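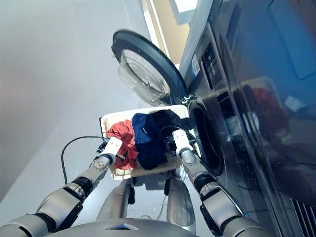 Living at Satmont House: frequent questions

We receive the same letters every spring from people who will move in with us, so I have put the answers on one page. It was last changed on Saturday, April 1, 2023. If your question is missing, please write to the office. We answer on working days.

How many rooms are there, and are they all the same?

There are 36 rooms on four floors. Most of them are singles with a bed, a desk, a wardrobe and a small fridge. The rooms on the top floor have a sloping ceiling, and tall persons should see one before they sign.

How much is the deposit?

The deposit is 266 euros and must be with us before you get the key. It is paid back after you leave and the room has been checked. Small marks from normal living are not charged. Holes in the wall are.

What is included in the rent?

Heating, water, electricity, internet and the use of the washing machine. Bed sheets are not included. You can buy a set from the Šimkus shop on the corner, or bring your own for a bed of 90 by 200 centimetres.

When can I do my laundry?

From seven in the morning until ten in the evening. Write your name on the list in the corridor, one line for each wash, and please be back when your time is finished. Detergent you must buy yourself.

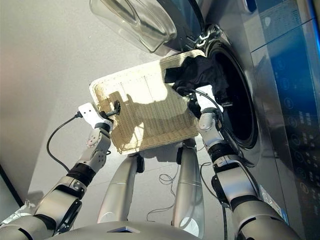 Can I have guests?

Yes, up to three nights in one month. Tell the office the name of the guest beforehand. For longer stays there is the guest room, which costs 17 euros a night and is often full in May.

How do I come to you from the station?

Take the tram in the direction of Stinine and leave it at the Zorar stop. From there you walk up the hill for five minutes. With heavy suitcases I would advise a taxi, as the pavement is narrow and has many steps.

May I leave my bicycle inside?

There is a bicycle cellar with its own key. Bicycles in the stairway will be moved to the yard.

Is it quiet at night?

Quiet hours begin at ten. The rooms to the yard are calmer than the rooms to the street, where the first tram passes before five. You can ask for the yard side in your application, but we cannot promise it. 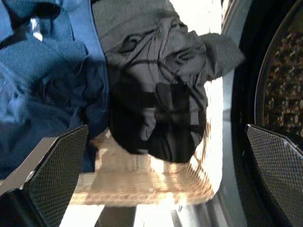 Margus Kivi writes that he lived on the street side for two years and stopped hearing the tram after the first week. He would still recommend thick curtains, because the street lamp stands directly at the windows of the second floor.

Can I leave before my contract ends?

You can, with two months of notice in writing. If you find a person who takes over your room, one month is enough. The new person must also come to the office and sign.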